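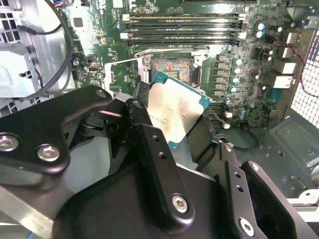

Hulme building, workshop + office, electrical and fire walk. April. R. Kettle

Exits clear - OK. Rear door sticks, needs planing.
Extinguishers - 2 in hall OK. Unit 294 by the kitchen, tag expired. Call Vastine.
Exit signs - OK exept stairwell, bulb out.
Power strips - FAIL. Space heater on a strip in office. Unplugged it, told them again.
Breaker panel - labels faded, door shuts. Redo labels.
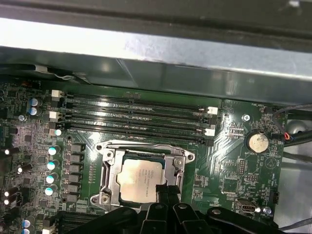 Motherboard, memory slots empty.

Smoke alarms - tested all, OK. Fedville office one chirps, new battery.
First aid kit - low on bandages, almost 20 left. Burn gel missing.
Ladder - OK, feet worn
Storage shelves - not anchored. Work order 882, still open from last time.

Recheck fails before 3 pm walk wiht Cornia.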